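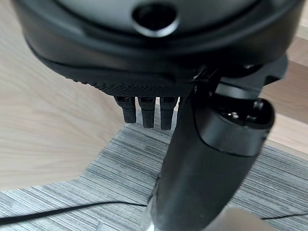

2 min read

Studumari is a heavy metal band formed by the guitarist and singer Bongani Venter, who wrote most of its early songs on a borrowed acoustic guitar before he ever had an amplifier loud enough to play them the way he heard them in his head. The group plays a slow, tuneful kind of doom metal, with long instrumental openings and a good deal of harmony singing (more than listeners new to the style may expect!), and it has kept the same four members from its first rehearsal onward.

History

The band began as a school-hall covers act, and for a long while it was happy to stay that way, playing old favorites at weddings and the odd birthday. Venter's own songs crept into the set one at a time. The first recording, a demo of 4 tracks called Mkhize, was sold at shows on cassette in a run of 639 copies, each with a hand-folded paper sleeve, and it remains the release that longtime fans talk about most fondly.

A full album, Diller, followed on the small label Promach. It was recorded in February over 12 days, with the drums and bass played together live and the guitars added afterward. The closing song, "Salt Road," takes up a generous share of the album's 82 minutes and has ended nearly every concert since. The second album, Lantern Year, was released on October 22, 2024, and is a somewhat quicker and brighter record, though the long openings are still there for those who love them.

Musical style

Venter tunes his guitar well below standard pitch and favors a warm, rounded tone over a sharp one. His lyrics deal mostly with weather, family and long drives home, and he sings them in a clear voice, leaving the growled parts to the bassist.

Discography

Mkhize (demo)
Diller
Lantern Year (2024)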